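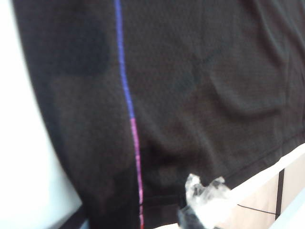 Marisa Mazza asked after the September open day whether the folding demo could run slower next time, as she had only just worked out which way the sleeve was going when the shirt was done. Her question comes up a lot, so it goes first.

Can the demo be slowed down?
Yes. Ask the operator before a run starts. The arm has a half-speed setting, and we use it for the 11 a.m. group anyway.

What will I see?
One robot arm handling clothes at a table. A black garment with a thin blue and pink stripe is among the pieces we work with. Dark knits are hard for the software to read, so expect some missed grabs.

Is it controlled by a person?
Partly. In the first half of each session the arm runs on its own. In the second half Meenakshi Thampi drives it by hand and takes questions.

Can I bring my own clothes?
Yes, up to 2 items per visitor. No zippers, metal buttons or anything you would mind getting snagged.

How close can I stand?
Behind the yellow line on the floor. Children under 12 need an adult with them.

How long does a visit take?
Plan on 60 minutes, including the safety talk. If you arrive after the talk has started, we will move you to the next group.

Do I need to book?
Yes, for every group. Bookings for the next Savham open day start on Tuesday at the front desk or by phone, extension 659. Ask for Bronwyn Ngata if you need step-free access.

Can I take pictures?
Yes, without flash. Please don't film the operator's screen.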